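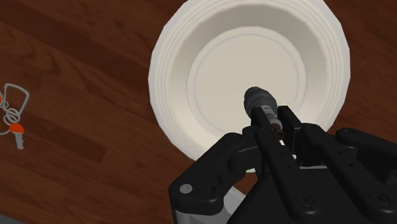 ## Gripper comparison in sim, March, 2:40 pm

Back on the two-finger linkage model after a morning with the Baloyi parallel jaw. Same task for both: small cylinder into the white bowl, keys left on the table as a distractor. Wood plank texture, wrist view.

Settings
- controller: Skurton, default gains except wrist damping
- closing speed 42 mm/s
- friction on the pads same as last week, did not touch it
- random start pose for every object

Baloyi jaw got 154 drops in the bowl out of 169 starts. Most of the misses were the cylinder rolling off before the jaws closed. The linkage run is still going, so no number yet. Watched a few episodes by eye. The fingers close in an arc, and if the approach is low the tips touch the table first and the whole wrist gets pushed up. Raised the grasp height by 3 mm and restarted.

Wrist view is a problem with this gripper. The two side arms take up a lot of the lower right and they hide part of the bowl rim when the hand is over it. Godfrey wants to move the camera up and tilt it. I would try the tilt alone first, otherwise we can't compare with the old runs.

Bowl mesh is still the coarse one, flat segments show along the outer edge. Fine for looking at, but Sizwe Maluleke thinks the collision shape has the same flats and objects may catch on them. He has a smoother version with 1,850 faces. Have not loaded it.

To do
- finish linkage run, same 169 starts
- repeat with Sizwe's bowl
- ask Godfrey for the camera offsets he used on Filtholm
- check the keys, the split ring sometimes jitters at reset

Left the run going on the second machine. Please don't reboot it.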